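Capítulo 5
Guardar, colgar, limpiar: el orden de la vajilla de uso diario

Manual de organización de espacios comunes. Módulo 2
Texto: Naa Gyamfi y Rui Quintela

Qué vas a aprender
Distinguir loza de uso y loza de guarda.
Elegir entre apilar, colgar y dejar a mano.
Tratar una mancha de bebida sobre una mesa blanca.
Calcular el sitio que pide una taza (con asa, siempre con asa).

Antes de empezar. Material: libreta, cinta métrica, paño, la ficha del capítulo 4 ya rellenada. Quien no la tenga, que vuelva atrás. Sin esa ficha los ejercicios de este capítulo no salen.

5.1 El punto de partida

Casi siempre el mismo problema. Una mesa que sirve para todo, tazas que van y vienen, un armario lejos. En el taller compartido de Allau, donde se prepararon los casos de este módulo, las tazas vivían en una caja debajo del fregadero. Nadie iba hasta la caja. Resultado: tazas encima de la mesa, al lado del trabajo, y el café en el peor sitio posible.

Endang Saragih, que coordinó la primera prueba, propuso una regla muy corta: lo que se usa más de una vez al día se guarda a un brazo de distancia. Lo demás, al armario. Parece poca cosa. Cambia bastante.

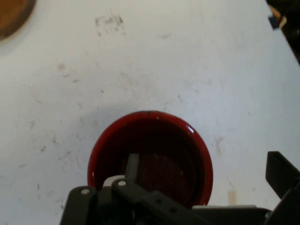

Las piezas abiertas y sin tapa son las primeras que hay que colocar. Tazas, cuencos, vasos anchos. Cogen polvo, se vuelcan, acaban llenas de clips. Un fallo típico al hacer inventario es mirar solo la forma y olvidarse del fondo: en una pieza roja y brillante, el borde llama la atención enseguida y el interior queda tan oscuro que desde arriba cuesta saber qué hay dentro. Se inclina hacia la luz, se mira, se anota. Luego se decide. Ojo tambien con la mesa que la rodea: sobre blanco mate se ven todas las rayas y motas, y esas marcas ayudan a saber qué zona se usa de verdad.

Anota en la libreta: pieza, color, diámetro de la boca, con asa o sin asa. Nada más por ahora.

5.2 Tres maneras de guardar

Apilar. Barato, ocupa poco. Malo para tazas con asa, que se traban y se desportillan. Mejor para platos y cuencos sin asa.

Estante cerrado. Sin polvo, pero hay que abrir y cerrar. Para la loza de guarda, perfecto. Para la de uso, pereza segura.

Colgar. Necesita altura, no superficie. Un poste con ganchos o clavijas, una base que pese. La taza queda ventilada y a la vista, y el que la busca la coge sin mover las otras. El modelo Kalter lleva base cuadrada, el Latuheru redonda; para este capítulo da igual uno que otro. 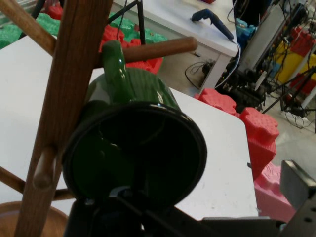
Fig. 5.2. Taza verde colgada por el asa, boca abajo, en un árbol de madera con clavijas.

Tres comprobaciones antes de dar el árbol por bueno. Primera, que el asa entre holgada en la clavija; si hay que forzar, esa taza no es para colgar. Segunda, reparto del peso. Las dos tazas más pesadas en lados opuestos, nunca juntas. Tercera, la distancia al canto de la mesa: un palmo como mínimo. Kamarul Sinaga pide más en sitios de paso y seguramente tiene razón.

Las clavijas vacías no son un defecto. Dejan sitio para la taza de la visita. Si se llenan todas el primer dia, sobra vajilla y toca volver al apartado 4.3.

5.3 La mesa

No sirve de nada colgar bien la loza si la mesa sigue sucia. Y al revés. El orden de trabajo que seguimos es siempre igual: retirar, secar, lavar, secar otra vez, devolver. En ese orden. Se retira todo lo que esté encima o tocando la mancha, incluida la taza que la hizo, si sigue ahí. 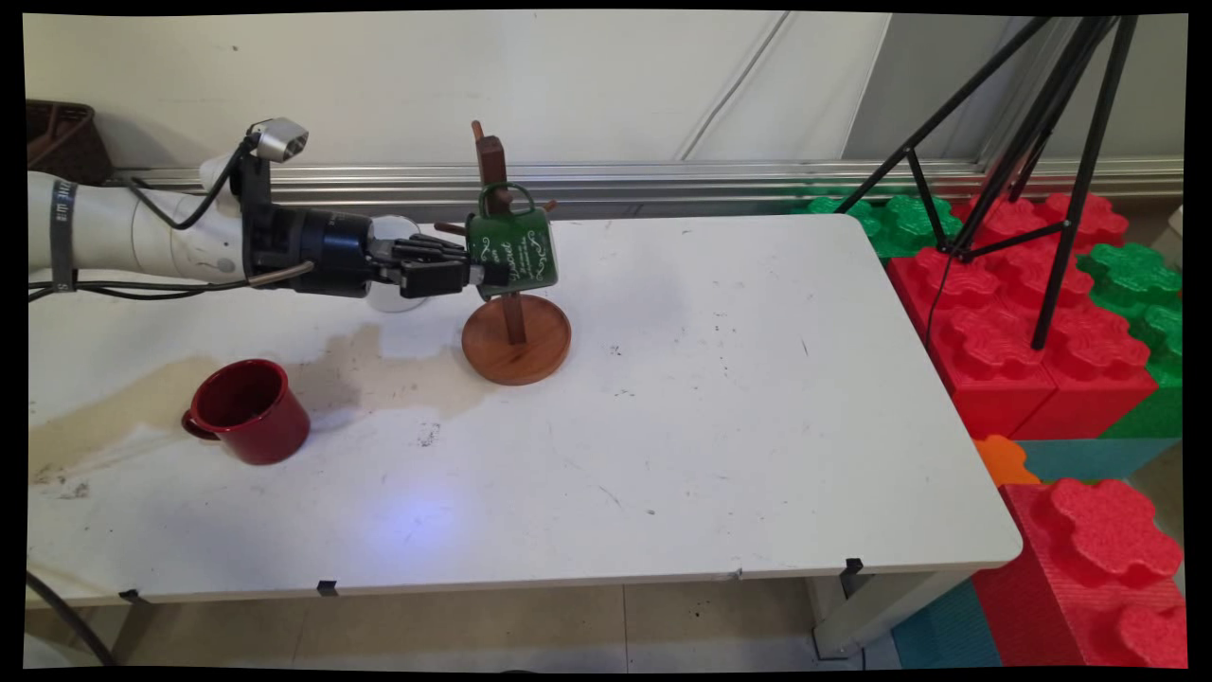 Para lavar: 500 ml de agua tibia, unas gotas de jabón neutro, paño de algodón. De fuera hacia dentro, para no agrandar el cerco. Estropajo no, raya el blanco y luego la raya se llena de gris. Si el cerco persiste, pasta de bicarbonato, 5 minutos, aclarar. Jarosław Sikora prueba antes en una esquina poco visible. Haced lo mismo.

Los arañazos viejos no se van con esto. Se apuntan en la ficha como desgaste y se sigue adelante.

Actividad previa

Por parejas. Escoged una mesa de uso común, en clase o en casa. Dibujadla vista desde arriba con lo que tiene encima, tal como está, sin recoger. Marcad con una cruz cada pieza de loza y con una flecha el lugar donde tendría que guardarse. Medid la flecha. Si pasa de un brazo, hay que proponer otro sitio y ponerlo por escrito en dos lineas.

Guardad el dibujo, se usa otra vez en el apartado 5.4, con el caso del comedor de Caner.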